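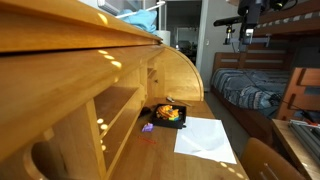
Siiri Kinnunen has been posting short audio clips to Zevach since its first week online, and she reckons the new group threads are the change she's wanted most. Her replies used to scatter all over the place, she said, and now a whole conversation about one clip stays under that clip, where latecomers can find it.

She was among 461 members who tried group threads during the test period, and from today the feature is open to everyone on the platform.

Zevach, the audio social network developed by Pollock, lets people record and share clips of up to 80 seconds. Until now, a clip could be answered only with another clip, posted to the replier's own page. Group threads bring those answers together in one place, in the order they were recorded, and listeners can play a whole thread from start to finish or jump in partway through.

"We've been itching to get this out the door," said Iida Jääskeläinen, head of community at Pollock. "People were already doing it by hand! They'd number their clips, they'd tag one another, they'd keep lists of links in their profiles. Watching members build their own workaround told us a lot about what the real thing ought to look like."

Work on group threads began in May, when the team asked members to send in their favourite conversations from the network. A total of 710 came back, ranging from a bread-baking discussion that ran for weeks to a round of bird-call impressions that is still going (and still being argued over).

Three things came up again and again in those submissions, and all of them have made it into the release. Thread starters can choose whether anyone may join or only people they follow. Each reply carries a written summary of one line, typed by the person who recorded it. And a thread can be closed to new replies without being deleted, so the conversation stays available for anyone who'd like to listen later.

Moderation has had a good deal of attention as well. The person who starts a thread can remove a reply from it, though the clip remains on the replier's own page unless it breaks the community guidelines. Reports made inside a thread now go to the moderation team with the clips on either side attached, giving moderators the context they were often missing.

"I was a bit nervous about the closing option, because I thought people might use it to get the last word," Jääskeläinen said. "In the test it was mostly used to say thanks and good night. I loved that."

The longest thread recorded in the test reached 1177 replies. It began with a question about the best thing to listen to on a night bus.

Two partners are joining in at launch. Ollside, a scheduling tool for small publishers and clubs, will let its customers plan and open group threads in advance. Jirkier, which makes captioning software, is supplying optional automatic captions for threads in English and Finnish - more languages are in the works and will be announced as they're ready.

Group threads are free and appear automatically once the app has been updated. Existing clips can be turned into threads by their owners from the clip menu, and earlier replies can be added with the permission of the people who recorded them. Private accounts keep their current settings, and no one is added to a thread without agreeing to it first.

Members with feedback can leave it in the open thread on the Zevach community page, where the team will be listening and replying throughout December 2023.

About Pollock
Pollock is an independent developer of social and audio software, and the maker of Zevach. Media enquiries may be directed to Iida Jääskeläinen through the press page on the company's website.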